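"빨래 정리 로봇 월 구독" 내놓은 존버그, 값부터 따져 보니

입력 2022.01.19

가정용 양팔 로봇 업체 존버그(Jonberg)가 옷가지를 집어 바구니에 담아 주는 구독 서비스 '린리(Rinley)'의 예약 접수를 시작했다. 요금은 월 788달러, 최소 계약 기간은 6개월이다. 설치비 2,000달러는 따로 낸다. 첫 반년만 써도 6,728달러가 나간다는 계산인데, 회사가 내놓은 요금표에는 이 합계가 어디에도 적혀 있지 않다.

존버그는 린리를 "거실 빨래의 끝"이라고 소개한다. 그런데 약관에 적힌 작업 범위는 그보다 훨씬 좁다. 바닥이나 의자, 소파 위에 놓인 옷을 집어 지정된 바구니로 옮기는 것까지다. 세탁기에 넣는 일도, 널고 개는 일도 들어 있지 않다. 양말처럼 작은 빨래는 '지원 예정'으로 분류돼 있고 시점은 나와 있지 않다.

공개된 작업 장면도 조건이 꽤 단출하다. 밝은 회색 패널을 두른 공간에 안감을 댄 바구니와 회색 쿠션이 놓였고, 옷은 눈에 잘 띄는 빨간색이다. 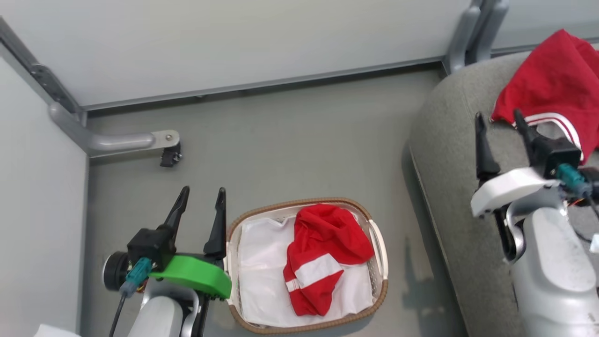 쿠션에 걸친 빨간 옷 쪽으로 오른쪽 집게를 뻗은 린리. 바구니 안에도 빨간 옷이 들어 있다. 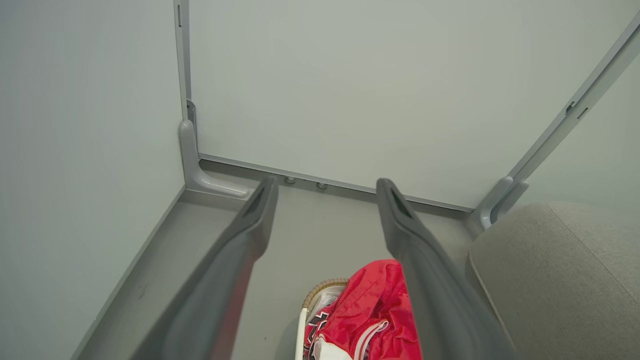 옷을 집는 데 얼마나 걸리나

예약 페이지에는 처리 속도가 없다. 한 벌을 옮기는 데 걸리는 시간, 놓치는 비율, 사람이 원격으로 끼어드는 횟수를 물었지만 존버그는 "가정마다 환경이 달라 단일 수치로 안내하기 어렵다"고만 답했다. 월 788달러를 받겠다는 회사의 답으로는 궁색하다. 자체 시험 환경에서 잰 값이라도 내놓을 수 있었을 것이다.

색도 문제다. 회색 쿠션 위의 빨간 옷은 카메라로 구분하기 쉬운 편에 속한다. 검은 소파 위의 검은 티셔츠, 무늬 있는 러그에 떨어진 체크 셔츠를 다루는 장면은 아직 공개된 것이 없다.

가전 임대 시장을 다뤄 온 컨설팅 업체 브로델(Brodel)의 사미나 멩갈(Samina Mengal) 연구원은 "같은 돈이면 세탁물 수거 서비스를 쓰고도 남는 집이 많다"며 "집게가 옷을 잡을 수 있느냐보다 하루에 몇 번이나 사람 손을 덜어 주느냐를 봐야 한다"고 말했다. 그는 고장 때 대체 기기를 언제 보내 주는지도 약관에서 빠져 있다고 지적했다.

해지 조건도 읽어 볼 필요가 있다. 6개월 안에 계약을 끝내면 남은 기간 요금을 전부 내야 하고, 설치비는 돌려받지 못한다. 체험 기간은 없다. 로봇 팔 2개 가운데 하나만 고장 나도 서비스는 '정상 제공'으로 간주한다는 조항이 들어 있는데, 회사는 이 부분을 손볼지 검토하고 있다고 밝혔다.

예약금은 받지 않는다. 첫 설치 지역과 일정은 1월 안에 예약자에게 이메일로 통보될 예정이다.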